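4. Where Reviewers Put the Ending

The previous section dealt with how reviews on Tredine open. We turn now to the other end of the page and ask at what point a writer gives away how the film finishes, and whether the reader is told in advance. The material is the same: 239 amateur reviews of 39 films, all of them thrillers or horror films, all written by registered members of the site. 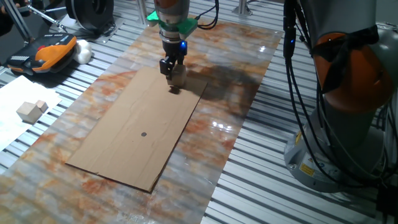
Montserrat Benítez

Earlier work on spoilers has mostly asked whether they reduce enjoyment. We leave that question alone. Our interest is in the writing itself, and in the small set of habits that members have settled on without any rule from the site telling them to. Tredine does offer a spoiler tag that hides a passage until it is clicked, but its use is optional and the help page says little about when it is called for.

4.1 Coding

A passage was coded as a disclosure if it named an event from the last act of the film that could not be guessed from the trailer or the official plot summary. This leaves out a good deal. A reviewer who writes that "the third act falls apart" has said something about the ending but has disclosed nothing. A reviewer who writes that the sister was dead all along has. Between these two lies a gray area, mostly remarks of the type "do not get too fond of the dog," and we coded these separately as hints.

Bastian Rathjen and Zoia Hordiienko read all the reviews independently. They disagreed on 29 of them. Most of the trouble came from sequels, where a reviewer would retell the end of the first film as background for the second. We decided in the end to count these as disclosures only when the earlier film was also in the sample. The decision is open to dispute, and Finbarr Carroll has argued in discussion that a reader of a sequel review has already accepted the risk.

Remakes raised a milder version of the same problem. When the new film keeps the old ending, a reviewer who says so has disclosed it to anyone who knows the original and to no one else. We coded these as hints.

4.2 Position

Disclosures cluster in two places. The first is the paragraph directly after the plot summary, where the writer moves from retelling to judging and needs the ending in order to complain about it. The second is the last paragraph. Disclosures in the opening lines are rare and nearly always angry. The reviews of Salem, a haunted house film with a late change of narrator, account for a large part of the opening-line group, and several of these appear to be replies to each other.

Hints behave differently. They are spread across the whole review and often sit inside jokes, which makes them easy to miss on a first reading. We went back over the joke passages a second time for this reason.

Figure 3. Robot arm with a gripper over a work surface; a small cube rests on a sheet of cardboard.

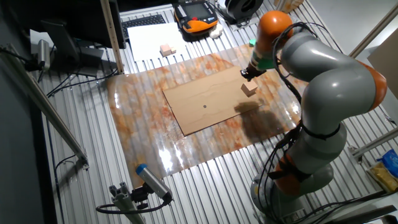
4.3 Warnings

Warnings took more forms than we had planned for. Besides the site's own tag we found blank lines, rows of dots, capital letters, and a direct request to leave ("go and watch it, then come back"). Eoin Buckley's term for this last group, the polite dismissal, is used in the rest of the paper. It is the form most often followed by a long disclosure, sometimes half the length of the review.

Members who use the tag tend to use it for single sentences. This produces reviews with several short hidden passages, and in eight cases the text around them gave the answer away. A typical example, from a review of the slasher film Grarkley, hides the name of the killer and then praises the same actor two lines later for "keeping the mask on so well."
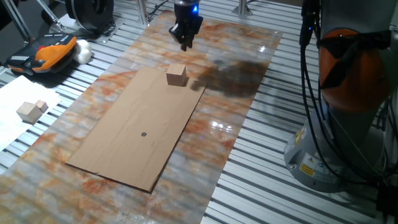 7 min read

Age of the film matters less than we expected. We had assumed that warnings would drop away once a film had been out for some years, and in longer reviews they do. In short reviews they do not. It may be that short reviews are written with the site's front page in mind, where the first lines are shown to everyone, while a long review is read by people who have chosen to open it. The data we have cannot settle this, as Tredine does not publish figures on who opens what.

One member, quoted in Section 2 on star ratings, posts every review twice, once with the ending and once without. We counted only the version with the ending. The paired texts are taken up in Section 5, together with the comment threads under them.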